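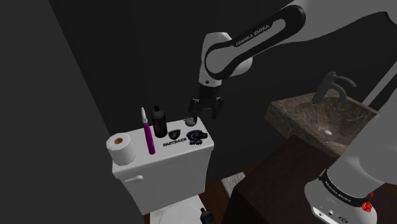 Department of Mechanical and Service Engineering, Nørgaard College of Technology

Course reader: Machines at Work
Chapter 5
Can a machine do the chores yet?

The arm in Figure 5.1 has its open gripper just over a small white cup, on the lid of a toilet tank. A toothbrush, a black bottle and a roll of paper share the same lid. The bathroom exists only inside a computer, and so does the arm. We begin with this picture because it shows well where the subject stands today: the tasks are very ordinary, and much of the work on them is still done in simulation.

In Chapter 4 we looked at machines in the factory. There, the part arrives always in the same place, and the arm repeats one movement for the whole shift. The students who visited the Futen packing hall in February will remember how fast this goes. They will perhaps remember also that the line stopped when one carton came in turned on its side. A worker put it straight with one hand and the line continued.

A home is made of such cartons. The cup stands today at the back of the shelf and tomorrow near the front. The bottle is full, or it is almost empty and falls over from a light touch. People who live in the home do not think about these differences. For the machine, each of them is a separate problem of seeing, of reaching or of holding.

5.1 What we mean by a chore

In this chapter a chore is a task with three properties. It has to be done again and again, the objects in it are not fixed in their places, and the person who asks for it describes the result and leaves out the movements. "Tidy the bathroom" is a chore in this sense. "Move the gripper down by 30 millimetres and close it" is a command, and a chore may contain a very large number of them.

The same definition works on the shop floor. To sweep under a bench, to sort mixed screws back into their boxes or to wipe a machine after use are chores, even if they are paid work. In our own workshop we wrote down every such task during one term and came to a list of 133. Only 9 of them were already done by a machine, and most of these were floor cleaning.

5.2 Simulated rooms and real rooms

In a simulated room the arm can drop a cup as often as we like, and the room is put back in order in a moment. This is a great advantage for learning. The difficulty comes afterwards. Friction, soft materials and poor light are hard to copy exactly, and a grasp which is good on the screen may fail on a real shelf. We will follow two projects through the chapter: Odis, which is trained mostly in simulation, and Fera, which is taught by hand in a real kitchen. Their results are not easy to compare, and Section 5.4 explains how the tests were made.

Before you read further, choose one chore from your own home and write down each movement it needs. Keep the list. You will need it for the exercises at the end of Section 5.3.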